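4 Setting up the sorting table

Last updated: August

Sections 4.1 to 4.5 cover the table you will use when you unpack, check and re-house small collections under the Kollura cataloguing system. Read section 3 (Labels and location codes) before you start. If your branch holds only bound volumes and papers, skip to section 5.

4.1 Choosing the table

Use a flat, rigid table that you can reach across without leaning on it. Folding tables are acceptable if the legs lock. Do not use a glass-topped table or one with a raised lip along the front.

Place the table away from radiators, heating vents and direct sun. A north-facing window gives glare in the Lolton reading room during the morning, so draw the blind before handling anything dyed or painted.

CAUTION: Do not set up on a table that has been wiped down with household cleaner the same day. Residue can transfer through paper.

4.2 Covering and marking out

1. Wipe the table with a dry microfibre cloth.
2. Roll out a single length of paper so that it covers the whole working area. Let a little hang over the front edge.
3. Smooth the paper from the centre outwards. Small creases do not matter. Folds deep enough to catch the corner of an object should be flattened or the paper replaced.
4. Fix the far edge first, then the sides.
5. Lay the long strips of tape from left to right. Press each one down along its full length.
6. Lay the cross strips from front to back to form the cells.
7. Check that no tape ends are lifting. Trim any loose ends with scissors, not a knife.

Choose a tape colour that stands out clearly from the paper. Low-tack painter's tape is suitable. Do not use packing tape, as it leaves adhesive on the table and is hard to lift without tearing the cover.

NOTE: Cells do not have to be identical. They need to be large enough for the biggest item in the batch, with clear space on every side. If one item is much larger than the rest, give it a table of its own.

Bring containers to the far side of the table and keep the nearer cells free until you are ready to lay items out.
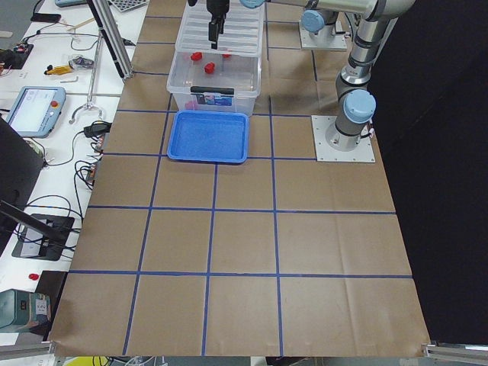
Fig. 4-1. Covered and taped table, with a clear storage box near the far edge.

Cells are read from the front left corner. The front row is A, the next row back is B, and so on. Numbers run from left to right. Write the cell codes on your batch sheet – never on the paper itself, where ink may rub off onto an object.

4.3 Laying out a batch

1. Enter the batch number and the container number at the top of the batch sheet.
2. Open one container only. Leave all others closed and off the table.
3. If the container has a tray or insert, lift it out level and set it down on a side table.
4. Take out one item at a time, using both hands for anything heavier than a teacup.
5. Place the item in the next free cell and write its cell code on the sheet.
6. Place any loose label or tag in the same cell as the item it came with. If you cannot tell which item it belongs to, give the label its own cell and mark the sheet "unmatched".
7. Continue until the container is empty or the cells are full.

CAUTION: Never stack items within a cell, even for a moment.

Older material may carry a number from an earlier register. The Horkthorpe donation, for example, has labels from a register begun in 1928, and these look very much like our own location codes. Copy the old number into the "Previous no." column exactly as written, including any full stops or strokes. Do not correct it.

4.4 Breaks and overnight storage

For a break of less than an hour, cover the table with a clean cotton sheet and lock the room. For longer breaks, return every item to its container and tick it off on the batch sheet as it goes in.

The Lolton room is open to the public on Saturday. All tables must be cleared before then.

4.5 Replacing the cover

Change the paper after 6 batches, or straight away if it is torn, damp or marked. Peel the tape back slowly at a low angle and roll the used paper inwards so that dust and fragments stay inside. Check the roll for small parts before it goes in the recycling.

Paper comes in rolls from the Mousavi store cupboard. Write the date in the cupboard book when you open a new one.

Continue to section 5, Bound volumes and papers.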